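# Rice sticks and burns at the bottom of the pot, but the top is still hard

**Do-yoon Ahn**

Hello everyone. I moved to Havham in June for my studies and I have a small kitchen with an electric stove, the kind with a flat glass top. The brand is Trulix. At home my family always used a rice cooker, so I am ashamed to say that I never learned to make rice in a normal pot. I don't want to buy a rice cooker now. The kitchen has very little counter space and I will stay only until next summer.

My problem is like this. I put 200 grams of short grain rice in the pot with water, I put the heat on high until it boils, then I turn the knob down to the lowest number and put the lid on. After a few minutes the water comes up and runs over the side and makes a brown ring on the glass. After this I open the lid to let it calm down. When the time is finished, the bottom is brown and stuck, and the rice on top is hard in the center of the grain. If I add more water the top becomes better but the middle is like porridge.

What I have tried already:

- washing the rice more times, until the water is nearly clear
- soaking for ten minutes
- a little oil in the water (I did not like the taste)
- the instructions on the bag of Jorno rice, which say to cook it in plenty of water and drain it. It was not burned, but it was not the rice I know.

I measure the water with a mug, so maybe this is not exact. I eat alone, so I cannot cook a very big amount. Is the pot wrong, or the stove, or me?

Thank you for reading my long question.

---

**Ayman Srour**

Just buy the rice cooker. The small ones are cheap, and Koo on the main street had some second-hand ones when I was there last. I also cooked rice in a pot for my first year and I was angry every evening.

If you really don't want it, bake the rice in the oven in a dish with a cover. It can't boil over. I don't remember the time, you must look for it.

---

**Deok-su Kwak**

I had the same trouble when I changed from gas to electric, so I will try to explain what I learned. I am not a cook by profession, I only eat rice every day.

First, the stove. With gas, when you turn the flame down the pot gets less heat at once. An electric plate keeps its heat for several minutes after you turn the knob. So you turn to the lowest number, you believe that it is low, but your rice is still boiling strongly. I think this explains why it runs over, and also why the bottom burns. Then you open the lid, the steam goes out, and the top of the rice has nothing to cook it. The two problems that you describe are really the same problem.

The remedy is simple. Use two plates. Before the water boils, switch on a second plate at the lowest setting. When the rice boils, move the whole pot to the second plate with the lid on. If you have only one free plate, lift the pot away and set it on a folded cloth or a wooden board while you wait for the plate to get cooler, and then put it back.

Second, the water. Please don't use a mug if you have a kitchen scale. Mugs are all different. I put the dry rice on the scale, then I wash it, drain it well in a sieve and leave it in the sieve for a while. For 200 grams of dry short grain rice I add 240 grams of water. If your rice is older, it may want a little more. Change the water by only a small amount each time and write it down, or you will not know what helped. My notebook has one entry that says 197 grams of rice, as this was the end of the bag, and I was too tired to calculate, so I used the same water as always. It was slightly soft but good. I tell you this so you don't worry too much.

Third, soaking. Ten minutes is short for this kind of rice. Give it thirty minutes in cold water, and longer in winter. I put it to soak when I come home, before I take a shower. If the grain is still hard in the center when the outside is already soft, soaking is the first thing I would change.

Then the cooking goes like this:

1. Rice and measured water in the pot, lid on, medium-high heat. Not the highest.
2. When you see steam coming strongly from the side of the lid, move the pot to the low plate.
3. Leave it for twelve minutes. Don't open it. If you must check something, listen to it. A quiet bubbling is right, and a dry crackling sound means that the water has gone.
4. Take it off the heat and let it stand for ten minutes more, still closed.
5. Open, and turn the rice over gently with a wet spoon.

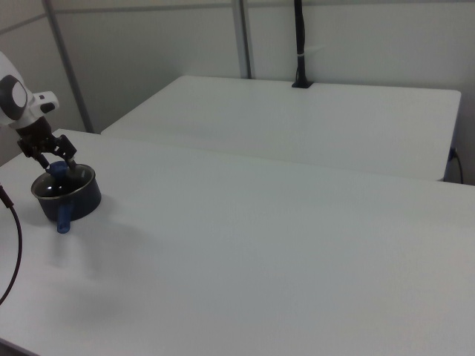

About the size, you should have the raw rice and water together at no more than one third of the height. When people cook for one person they often take the smallest pot in the house, and then the foam has nowhere to go. But a very wide pan is also not good, the layer becomes thin and dries out. A thick bottom helps more than any coating. If your lid is loose, lay a clean kitchen towel between the lid and the pot, but fold the corners up on top and tie them, so they don't hang near the hot plate.

For the brown ring on the glass: wait until it is cold, put some baking soda and a wet cloth on it for fifteen minutes, and wipe. Mine came off. Please don't scratch it with a knife.

And it is perfectly fine to cook more than you eat. I freeze it in flat portions while it is still warm, and heat it again with a spoon of water.

---

**Do-yoon Ahn**

Thank you both. I tried the second plate this evening and it did not run over. The bottom was a little bit golden but not black, and I could eat it. The top was still slightly firm, but I was hungry and I soaked it only fifteen minutes, so this is my own mistake. I will borrow a scale from my neighbor.

One more small thing, does the resting time change if I make the double amount?

---

**Deok-su Kwak**

I would give it fifteen minutes then, and two or three minutes more on the low plate. Keep the same soaking time.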